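Bed sheet

A bed sheet is a piece of cloth, cut as a rectangle and wider and longer than the mattress it is meant for, that is laid on a bed so that the sleeper lies on it or under it. In most homes it is the part of the bedding that gets washed most often, and for that reason it has usually been made of something plain and hard-wearing, with cotton and linen the best-known choices and cotton-polyester blends common wherever ironing is disliked.

Sheets come in two main forms. The flat sheet is simply hemmed on all sides and can go either over the mattress or beneath the blanket. The fitted sheet has elastic sewn into its 4 corners, or all the way around, and grips the mattress by itself. Many households keep both kinds, and a good many keep flat sheets only, partly from habit and partly because they are so much easier to fold and put away.

Patterns and stripes

White was for a long time the usual color, as it could be boiled and bleached without harm. Stripes are among the oldest and simplest of patterns on woven bedding, being made by setting colored threads side by side in the warp before weaving begins, and they have stayed popular ever since - a stripe is easy to line up with the edge of the bed, and it is kind to small stains.

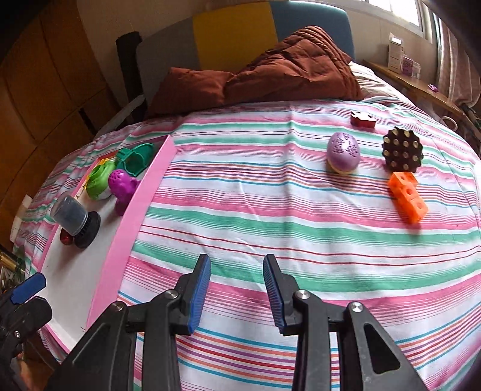 A striped sheet on a bed.

Printed stripes are put on the finished cloth instead, and can often be told from woven ones by turning the sheet over, where the color may look paler. In her household handbook Lirkemer, the writer Liudmyla Harasym gives a whole chapter to this and other small tests, and recommends trying them in good daylight before buying.

Care and storage

New sheets are generally washed once before use, both to soften them and to let the cloth shrink as much as it is going to. Cotton stands up well to warm water, while linen likes plenty of room in the machine and is pleasantest to iron when still a little damp. Worn sheets were traditionally turned "sides to middle" - slit down the center, with the outer edges joined to make a new middle - and so given several more years of use.

See also: Blanket, Mattress, Pillowcase, Ticking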